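Oltimden Community Help > Desktop Hardware

Getting the hard drive back into an old Dell tower with blue caddies

Asked by Inès Lacroix, 6 February 2026

I'm stripping an old Dell to reuse the case and board. RAM is out, cooler is off, and the old paste on the processor has dried to a gray film. I want to clean that up later. My problem is the blue plastic caddy for the hard drive. It goes partway into the bay and stops. Do I have it the wrong way around, or do the tabs need to be squeezed the whole way in? 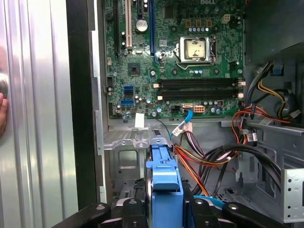
Þórarinn Østergaard: Squeeze both tabs, slide it in, let go when it stops. You should hear a click. If it stops early, check for a power lead lying in the bay. Mine had one folded behind the drive and I fought it for 18 minutes.

Inès: Thanks. There are a lot of wires near there. I laid the case on its side and will move them out of the way first.

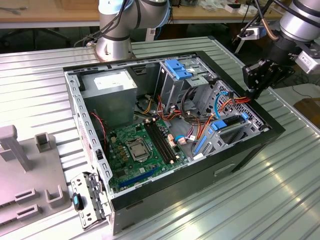
Answer 2 (6 votes)

Look at which way the connectors on the drive face. On the ones I've done they have to end up on the side where the SATA and power cables reach. Also make sure the drive is seated in the caddy. The pins on the carrier go into the screw holes on the sides of the drive, and if one has popped out the whole thing gets too wide for the bay. Flex the plastic a little and push the drive down until it sits flat.

Try it with the drive level with the opening before you push.

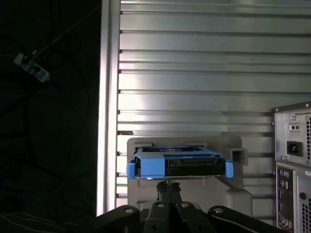

Bjarnason: agree about the pins, had that on two of them. Don't force it, the tabs snap. Use isopropyl on the old paste.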